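Ticket 194: Breaker trips whenever the toaster oven and kettle are on together
Opened by: Ankit Bisht
Location: Kinanow building, second floor kitchen
Status: Open, waiting on electrician

Sat 1 March, 8:40 am
OK, starting this one as a log so I stop explaining it over and over in the hallway. The breaker for the kitchen counter outlets trips. It takes the fridge down with it, and the little router on top of the fridge, so that's the guest wifi gone too. First time I figured somebody had just overloaded things. Then it happened again while I was making tea with nothing else going except the toaster oven, and I got curious.

9:05 am
Went down to the panel. The label says "KITCH / MISC", thank you very much to whoever wrote that. It's a 15 amp breaker. I reset it, came back up, and ran the kettle by itself. Fine, boiled all the way through. Ran the toaster oven by itself at full heat for ten minutes. Also fine! Put both on and the breaker let go before the kettle even started making noise.

Did the math from the rating plates. Kettle is 1500 watts, oven is 1200, so that's 2700 watts on a circuit that's good for 1800 at the very most. So yes, too much load, mystery half solved. What bugs me is that this was never a problem before the Putomcombe people redid the counters. We ran both every single morning all winter.

9:30 am
Yogesh Agarwal called back (he sat in on the remodel meetings) and he remembers there being two circuits for that counter, one for the left side and one for the right. That would explain a lot. I tried the kettle in the far right outlet, oven on the left, and it still tripped. So either his memory is off or both sides got tied to the same breaker when the boxes were moved.

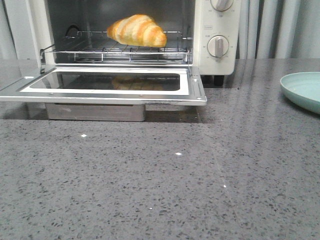

Next thing I did was get out the plug-in tester and go outlet by outlet. There are six on that wall if you include the one behind the fridge. All of them show correct wiring, ground is good, and the GFCI test button does its job. Then I switched off KITCH / MISC and every one of them went dead. Switched it back on and tried the breaker under it, the one labeled "SPARE" – nothing changed anywhere that I could find. It's a real breaker with a real wire going into it, though. I could see that much through the gap beside the cover without taking anything off, and I'm not taking anything off.

10:15 am
Comment from Ravindra Dwivedi: "Could it just be a weak breaker? We had one at the old place that tripped if you looked at it."

Good question, and I wondered too. But it held the oven for ten minutes with no complaints, and it held the kettle plus my phone charger plus the fridge. It only goes when the load is way over. I'd say the breaker is doing what it's supposed to, and swapping it for a bigger one is NOT the fix. Please don't let anyone talk you into that, the wire in the wall was sized for 15.

11:00 am
Sent everything to Prajapati Electric, with the outlet list and a note about the mystery SPARE. My guess is that the second circuit is capped off in a box behind the new backsplash. If it is, they should be able to hook the right side back up pretty fast. If it got cut short somewhere inside the wall we'll need a new run, and then I'll have to ask Úna Duggan for money, so fingers crossed.

For now:
Kettle OR toaster oven, one at a time.
If it trips, unplug one of them before you reset.
Guest wifi takes a couple of minutes to come back, so give it a little while before you message me.

11:20 am
Moved the router to the hallway outlet, which is on a different breaker. Wifi should survive the next trip even if your toast doesn't. Leaving the ticket open until Prajapati gives me a date.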